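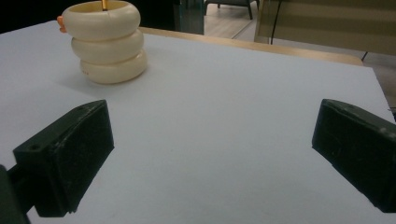

Wrist view only vs wrist plus overhead – results from the Berkdale bench

Print this thread | E-mail this thread

pidgate_bench
July 10, 2020
We finished the comparison we started in December. Same gripper, same white table, same policy code (Lemma, default settings). One policy was trained on 200 demonstrations with the gripper camera alone, the other on the same 200 with a fixed overhead camera added. The task was to pick up a ring and put it on a stack. The wrist-only policy did better on the grasp and worse on the placement. I expected the overhead view to help with both. Has anyone else seen the grasp get worse when a second view is added?

tinsnips
Yes, on a drawer task. Ours went away when we cropped the overhead image down to the table. Before that it was picking up on chairs and whatever else was standing in the room.

pidgate_bench
We didn't crop. I'll try it. The wrist camera sees past the table edge as well though, and that policy coped.

moreton_k
How many seeds? If it's one I wouldn't read anything into it.

pidgate_bench
3 seeds each. The order was the same in all of them.

moreton_k
Better than one. I still don't think you can say the overhead view hurts. You added a second encoder and kept the data the same size, so it could just be undertrained. Grondard had this in their write-up and got most of the gap back by training longer.

tinsnips
I don't agree. If it were undertrained you'd expect placement to drop too, and it improved.

moreton_k
Not if placement is where the extra view carries the most information. From the wrist, once you're holding a ring, it blocks a good part of the stack.

saltbush
What colour are your rings? We had cream parts on a white table and the only thing the network could find at a distance was the shadow. Moving a lamp ruined it. A dark mat fixed more than any change to the model did.

pidgate_bench
Cream, on white. The lights were left alone for all the runs. I can put a mat down, but then the demonstrations have to be collected again, and that's 12 days of bench time.

saltbush
Do a small set first and see if the gap moves.

moreton_k
Train longer first. It costs you nothing on the bench.

pidgate_bench
Fair enough. Cropping and longer training this week, then the mat if the gap is still there. Will post the numbers in this thread.

Related threads
Scuffed gripper fingers – when do you replace them?
Lemma: loading 2 camera streams at different rates
Grondard write-up, discussion
Matte or gloss tabletops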